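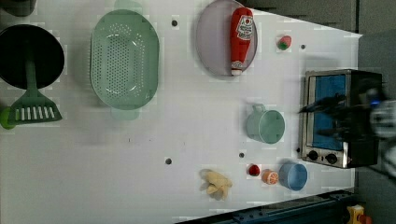

Ilura, 03/02/2026

I have been told three times since December that a toy kitchen should be "open-ended". The word gets used by people who sell toy kitchens, and by parents who have already paid for one and would like to feel settled about it. As far as I can tell it means the pieces don't match.

Take a fairly ordinary spread. There's a colander, mint green, big enough to drain pasta for a real household. There's a plate, and on the plate a bottle of ketchup lying down, with no food under it. There's a bunch of plastic bananas, half an orange with its white segment lines, a slotted spatula, a round black pan, a small teal pot and a light-blue cup on its side. What meal is this? I have cooked for a family for a good long while and I couldn't tell you. Bananas and ketchup, possibly, with the orange to follow.

The usual answer is that children don't care. They'll put the bananas in the colander and serve them to you with great ceremony, and you'll say yum. Fine. I've said yum. I don't think a child's good manners toward bad equipment should be counted as praise for the equipment.

My complaint is about scale, mostly. In the sets I've handled, the colander could hold every piece of fruit in the box with room left over, while the pot would struggle with a few of them. If you are four and you want to make soup, the pot is the thing you reach for, and the pot is the thing that lets you down. So the soup gets made in the colander. I watched this at my sister's place over the holidays and was assured it was creativity. It looked to me like a child making do, the way I make do when the good saucepan is in the sink.

Then there is the fruit. Play food has decided, for reasons I've never seen defended, that the natural state of a kitchen is fruit. The Devari catalogue runs to 176 pieces this year and I went through the lot with a pencil. Exactly 25 of them are things a person would apply heat to. The rest is produce, cake and condiments. You can buy your child a stove and have next to nothing to put on it. I don't want to be unreasonable about onions, but an onion would be a start. A potato would do. Most of what actually happens in my kitchen happens to an onion or a potato.

Cuiping Meng, who ran the toy library at Wan until it moved, used to argue with me about this. Her view was that fruit survives. It's bright, it's one solid lump, it wipes clean and it comes back at the end of the loan. Anything fiddlier goes missing. She kept a shelf of strawberries that had outlasted nearly 2000 loans, if her cards were right, and she was proud of them. I take the point as a librarian's point. It tells me what is easy to look after. Whether it's any good to play with is another matter, and she did admit that the piece families asked her for most often was a plain wooden spoon, which wasn't in any of the sets.

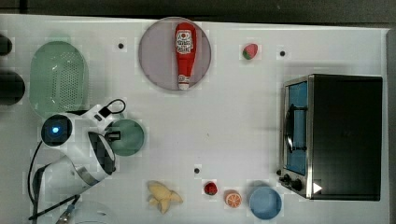
What bothers me more is the drift toward appliances. The pan and the spatula I can defend, because a child can do with them more or less what a grown-up does. An oven is another thing. A toaster oven, even a handsome one with a glass door and two knobs, is a box you put food in and then wait. Waiting is most of what an oven asks of you. I like mine very much, it does toast and the odd tray of cheese on something, but I've never seen a small child get more than a minute out of one in play. Open the door, strawberry in, shut the door, ding. Then the strawberry comes out exactly as red as it went in and everybody has to pretend.

And the appliance is where the money goes. It takes up a great slab of the table, so the mixing and pouring and dropping gets pushed to whatever is left. The Forkeseo people will sell you a bench extension to fix this. I looked at the price and went and made a cup of tea.

I'll concede the ketchup. I've been rude about the ketchup for years and I was wrong. It's the one piece I've seen children of every age go for straight away, and they use it properly: upside down, both hands, on everything, including the dog. They know what it's for and they know how much they're usually allowed, and in play they can have more. If the whole set were chosen with that in mind I wouldn't be writing this. Give them things they've watched being used and have been told not to touch. The grater, the big jar of salt, the bin.

So if anyone asks me what to buy, which after this they may not, I'd say skip the set. Get one decent pot from the op shop, properly sized, with a lid that makes a noise. Add a spoon and a bottle of something. Leave the bananas in the fruit bowl, where they can borrow a real one and then, with any luck, eat it.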